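From: Audrey-Anne Gauthier
To: gudell-data
Date: April 29, 2019
Subject: Re: glassware demos, first batch

Jonatan Sandberg wrote:
> We have 98 demos of the graduated cylinder in the bag now and I'd
> like to get to 800 before the end of May. Wilfredo thinks the policy
> will sort out the clear stuff by itself once there is enough of it.
> Any objections to just keeping going?

Yes, one objection, and it's the same one I had with the Dellolo set.

More of the same does not help if the wrist view can't tell the model where the glass is. I went through a stack of these last night. On the dark cloth the base shows up fine. The tube is another matter. When the arm is moving, the edges double up and the markings turn to mush, and what's left to learn from is mostly highlights. Move a lamp and those highlights move too. I don't see why 800 of them would fix what 98 don't.
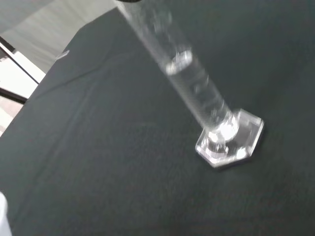
Wilfredo's answer last time was that the network "finds the cues." Maybe. It also found the cues on the Gatti bottles, until Yamuna changed the lighting and we lost two weeks.

What I'd want before anyone records more:

- 4 operators, so it isn't all Lucie's style of approach
- 2 lighting setups, logged with each demo
- slower moves near the object, or a shorter exposure, I don't care which
- a held-out set that stays held out this time

If it still works with the lamp moved, I'll drop this and you can record until May is over. Does anyone have the exposure settings from the first batch? They aren't in the log.

Audrey-Anne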